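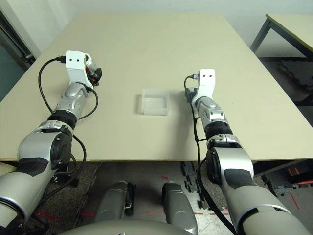 Según Cengiz Duman, con la autonomía que anuncia el folleto no se llega a la costa ni con el viento a favor, y el que diga lo contrario es que ha ido cuesta abajo. Lo dejó escrito en nuestro buzón de sugerencias en abril, junto con una queja por el cable de carga (corto) y otra por el aire acondicionado (largo de explicar). Le contestamos que tenía razón en lo del cable. De lo otro no teníamos datos, y de ahí sale esta convocatoria.

VARNSKA BUSCA CONDUCTORES PARA UN ENSAYO DE FURGONETAS ELÉCTRICAS

Varnska alquila furgonetas a pequeños negocios: floristerías, panaderías, instaladores, una funeraria de mascotas. Hasta ahora casi todas eran diésel. Queremos saber qué pasa cuando se entrega una furgoneta eléctrica a alguien que tiene prisa, que aparca donde puede y que no ha leído un manual en su vida. Los ensayos del fabricante los hacen personas que sí se lo han leído, y se nota.

El vehículo es la Bendo de reparto, versión corta, en blanco. Hay también una en un verde que el catálogo llama «musgo alpino» y que se adjudicará por sorteo entre quienes no se hayan quejado.

Qué pedimos

Carné B con un mínimo de 2 años de antigüedad y puntos suficientes para que la conversación no resulte incómoda.

Un trabajo que obligue a conducir a diario. Repartir, instalar, recoger, visitar clientes. Ir al gimnasio en furgoneta no cuenta, aunque lo han intentado.

Recorrer 3000 kilómetros durante el ensayo. Si se queda corto por vacaciones o por lumbago, lo hablamos. Si se queda corto porque la furgoneta ha dormido en el garaje debajo de una sábana, la recogemos.

Rellenar un cuaderno de ruta: kilómetros al salir, kilómetros al volver, porcentaje de batería, carga aproximada y observaciones. En observaciones cabe casi todo. «Va bien» no es una observación.

No hace falta tener plaza de garaje. De hecho, nos interesan mucho los que cargan en la calle, porque son los que más aprenden y los que mejor insultan.

Qué ofrecemos

La furgoneta durante 7 meses, con seguro a todo riesgo, revisiones y ruedas incluidas. Las multas no están incluidas. Las de aparcar en una plaza de recarga sin estar recargando se publicarán en el tablón.

Una compensación de 900 euros, la mitad a la entrega del vehículo y la otra mitad a la entrega del cuaderno. El orden es deliberado.

Una tarjeta de recarga de la red Khumalo, que funciona en casi todos sus puntos. Para los demás hay un teléfono de asistencia con una música de espera bastante digna.

Un cable más largo. Gracias, Cengiz.

Qué no ofrecemos

Contrato laboral, porque esto es un ensayo y cada cual sigue con su negocio. Descuento de compra al final. Tampoco opción a quedarse la furgoneta «una semanita más», que ya conocemos esas semanitas.

Sobre los datos

El taller Gurov instalará en cada vehículo un registrador que anota velocidad, consumo, temperatura de la batería y posición. La posición se borra al cerrar el ensayo y mientras tanto solo la ven dos personas de nuestra oficina técnica, que tienen ya bastante con lo suyo y no van a preguntar qué hacía usted en un polígono a la hora de la siesta. El registrador no graba sonido. Puede cantar.

El informe final se publicará con todos los resultados, también los malos, y sin nombres salvo que el participante prefiera figurar. El señor Duman prefiere figurar.

Cómo apuntarse

Escriba a la oficina de ensayos de Varnska, o pásese por el mostrador de alquiler y pida la hoja azul. Necesitamos nombre, teléfono, copia del carné, a qué se dedica, cuántos kilómetros suele hacer en un día normal y dónde piensa cargar. Si la respuesta a esto último es «ya veré», póngalo tal cual: es la más frecuente y tenemos casilla.

El plazo termina el 20/6/17. Llamaremos a los seleccionados por teléfono, en horario de oficina, y probaremos una segunda vez si estaba usted conduciendo y no lo cogió, cosa que le sumará puntos. A los demás les mandaremos un correo amable.

Antes de la entrega hay una charla obligatoria en nuestra nave. Se explica cómo se enchufa, cómo se desenchufa y qué hacer cuando el enchufe no suelta. Conviene venir desayunado. El café de la máquina sigue en periodo de pruebas desde antes que las furgonetas.

Quienes ya participaron en el ensayo de gas pueden presentarse también, siempre que hayan devuelto el embudo.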